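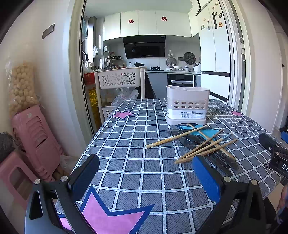
Plukthorpe Open House, May

Gallery and notes from the visit

The Plukthorpe home robotics project opened its doors to visitors for one afternoon in May. The work there is about household chores: setting a table, putting away utensils, folding small cloths, loading a drying rack. Over 30 people came through between lunch and early evening, in small groups, because the rooms are the size of rooms in any home.

Most of the day was given to the hand-held grippers. A person holds the tool, works the two fingers, and does the chore with the fingers instead of with bare hands. A camera on the tool records each try. The recordings are used later to train an arm to do the same chore. Visitors were welcome to ask questions at any point and to take a turn at the end.

The table

Chopsticks, black plastic spoons and a tall white utensil caddy, on a checkered cloth with pink stars. The chore is to pick up one utensil at a time and stand it in the caddy. The blue pads on the fingers are rubber, and they are what touches the utensil.

A chopstick lying by itself is a fair first try for a beginner. One that crosses another is harder, and most of the visitors who took a turn went for the crossed ones first anyway. The spoons have to be taken by the handle. If you grip one by the bowl it swings around and there is no good way to get it into the holder.

A full round of the table chore, from first pickup to last, takes a practiced operator 2 minutes. The staff try to keep a steady pace and do not rush, as fast movement blurs the recording.

The kitchen

The kitchen is through the doorway from the table and is used as a working kitchen. Later rounds move in there, with the rice cooker and the pots. The afternoon's demonstration stayed at the table, but groups could walk through and ask about the counter tasks.

Someone asked why the place isn't cleared out first. The answer was that people's homes have stools stacked by the wall and magnets on the refrigerator, and the recordings should too. Objects are left where they are between sessions unless they block the way.

The arm

The arm demonstration ran at 3 p.m. and again at 4. The arm is a Deltari, mounted on a stand that can be rolled from room to room. It did the utensil chore at a slow setting while a staff member stood next to the stop button.

In the first run it put away most of the spoons and dropped one chopstick on the floor. The second run was cleaner but stopped early when the arm lost track of a chopstick and waited for help. Both runs were shown in full. The staff did not reset anything partway through, and several visitors said afterward that they liked seeing the misses.

The software that turns the recordings into arm movements is called Tramus. A short talk covered how it is trained, with a screen showing recorded tries next to the arm's own attempts. It has been given 145 recorded rounds of the utensil chore so far, by 19 different operators. Left-handed operators are wanted — most of the rounds to date were done by right-handed people.

The Mansour room

The back room is named Mansour on the floor plan and the name has stuck. Recordings are checked there. A reviewer watches each one, marks where the utensil is picked up and let go, and sets aside any round where the view is blocked for too long. It is slow work and takes longer than the recording does.

Visitors could try marking a round themselves. The usual mistake was to mark the pickup too early, when the fingers close but the chopstick has not left the cloth.

Turns for visitors

The last hour was open. The line for the gripper went out into the hall and everyone who wanted a turn got one. Younger visitors did well with the spoons. The tool is heavier than people expect, and after a few minutes the wrist gets tired, so turns were kept short.

Visitor rounds were for practice and were not saved.

Groups who would like to visit at another time can write to the Plukthorpe front desk. Please say how many are coming and whether anyone needs a chair during the demonstration. Street parking is limited after 5 p.m.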